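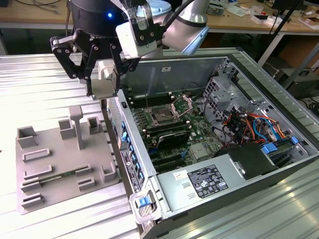
Time to Empty the Closet Under the Stairs

Dear neighbors and friends of the Stemton library,

Every fall I tell myself I will write this item early, and every fall I end up writing it at the kitchen table with a cup of tea going cold beside me, so forgive me if I ramble a bit. The electronics drop-off is coming back! We will be taking old computers, printers, phones, cords and all the rest of it at the Hever Street branch from now until we close for the holidays in December, any time the front desk is open.

Those of you who came last year will remember the line down the ramp. By the end we had taken in 2,875 pounds of equipment, and my back can still tell you about a good many of them. The year before it was 2,166, so word does seem to be getting around. I was especially touched by the gentleman who brought his late wife's word processor wrapped in a bath towel and stayed to tell us about the novel she wrote on it. (He kept the towel, and he has promised to lend us the novel.)

I know how hard it can be to let these things go. My own first home computer sat in the hall closet for 18 years, behind the vacuum cleaner, long after I had lost the cord for it. I suppose I thought the children's school reports were still in there and that someday I would get them out. When I finally asked for help it took one afternoon, and most of what I found was recipes, plus a very stern letter to the gas company that I don't remember sending.

So please don't rush. If you think there are photographs or letters on an old machine, bring it in and say so at the desk, and we will set it to one side for you until you've had somebody take a look. Afshin Kiani, whom many of you know from the Gellimura repair shop, will be at the branch in the late afternoons and is very patient with people who don't remember their passwords.

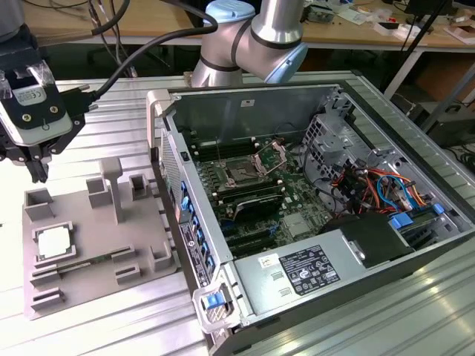
What to Bring and What to Leave at Home

We can take desktop and laptop computers, keyboards, screens of the flat kind, printers, routers, telephones and any cord or charger, even if you have no idea what it once belonged to. Please take the ink out of printers if you can manage it. A machine that has already been opened up or is missing parts is perfectly welcome too.

We can't take the big old glass televisions, I'm sorry to say, or microwaves, or anything with a fridge attached. Loose batteries go in the bucket by the coat hooks, with a bit of tape over the ends.

Something Warm While You're Here

The Yalçınkaya bakery has kindly offered to send over sesame rings again, and there will be coffee in the reading room for anyone who has carried something heavy (or who simply likes coffee). If you can't manage the lifting, ring the branch and ask for extension 603, and one of us will come out to your car.

And do check the drawers in your desk before you come. There is always one more phone in there.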